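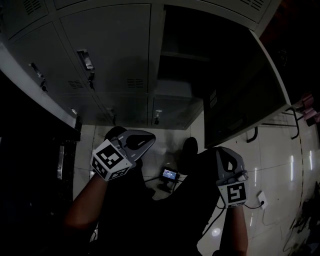 Oluwaseun Ekwueme asked whether the Stenalo trilogy has to be watched in release order, and whether the player can be told to do it the other way round. It can. The order is set once per profile and stays until you change it.

### 4. Setting the viewing order for a film series

Before you start, check that the films have been added to your library. Zavov only sorts titles it has already found.

1. Open **Library** and choose **Series**.
2. Select the series you want, such as *Mirnunari*.
3. Press **Options** on the remote and choose **Viewing order**.
4. Pick **Release**, **Story** or **My own**.
5. If you picked **My own**, use the arrow keys to move each film up or down, then press **Save**.

**Note:** Prequels are placed first under **Story**. Short films and specials go to the end of the list unless you move them by hand.

### Playing the next film automatically

1. In the same menu, turn on **Play next**.
2. Set the pause between films. The default is 30 seconds.
3. Choose whether to skip the closing credits.

**Caution:** Skipping credits also skips any extra scene that comes after them. The *Oyelaran* films all have one, so leave the setting off for that series.

**Caution:** Do not unplug the player while an order is being saved. The list may be lost and will have to be made again.

If a film shows as missing, go to **Library > Rescan**. Error 123 means the file name has no year in it. Add the year in brackets and scan again.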